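Fleltmont Magnesium Glycinate Powder
Unflavoured, 755 g tub
Product code: FL-MG755

Overview
Fleltmont Magnesium Glycinate is a single-ingredient powder for adults whose dietary intake of magnesium may be inadequate. The magnesium is bound to glycine, an amino acid, and the finished powder is milled to a fine, free-flowing grade. It contains no sweeteners, colours or flavours. A small amount of silica is added to limit caking.

Magnesium contributes to normal muscle function, nerve function and energy metabolism. The glycinate form is commonly chosen by people who find magnesium oxide or citrate hard on the stomach.

Directions for use
Adults: stir 2 g (one level scoop) into at least 100 mL of water or juice and drink once daily with food. The powder will not dissolve fully in cold liquid; a slight haze is normal. Stir again before finishing the glass. Do not exceed the stated dose unless advised by a health professional.

The powder may be added to smoothies or porridge. It has a mild, slightly sweet taste with a mineral finish. Mixing with carbonated drinks is not recommended, as foaming may occur.

Ingredients
Magnesium glycinate, silica (anti-caking agent).
Free from added gluten, dairy, soy, egg and nuts. Suitable for vegans.

Manufacture and testing
Blending and filling are carried out at the Grurketti plant under a written batch procedure. Each batch is sampled before filling and again from the packed tub. Samples are checked for magnesium content, moisture, heavy metals and microbial count. The batch number is printed on the base of the tub, and the matching certificate of analysis can be requested by email.

Raw material is supplied by Oler. From the October production run onward, a finer mesh is used at the sieving stage. Colour may vary slightly between batches, from white to off-white.
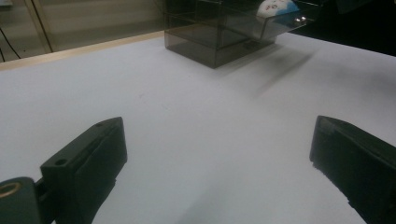
A customer writing as Akanda asked whether the finer powder had changed the weight of a level scoop, and reported that the new tub seemed to settle more in the post than the old one did. The scoop, they added, came up a little heavy on a kitchen scale, and they wondered if they should go by weight instead.

Finer powder packs more closely, so a scoop taken from a settled tub may weigh slightly more than 2 g. Turn the closed tub end over end a few times before opening, then fill the scoop without pressing and level it with a flat edge. Customers who prefer to weigh their dose should use a scale that reads to 0.1 g. Most kitchen scales are not reliable at this level.

Storage
Store below 25°C in a dry place, away from direct sunlight. Replace the lid firmly after use. The powder draws moisture from the air and will form lumps if left open. Soft lumps can be broken up with a dry spoon. Do not use if the seal under the lid is broken or missing at first opening.

Cautions
Keep out of reach of children. Seek medical advice before use if you are pregnant, breastfeeding, have kidney disease or take prescription medicine. Magnesium can reduce the absorption of some antibiotics and thyroid medicines – ask your pharmacist how far apart to take them. Large amounts may have a laxative effect.

Supplements should not replace a balanced diet.

Pack sizes
755 g tub with scoop
1000 g refill pouch, no scoop supplied

Page last revised 11/06/2021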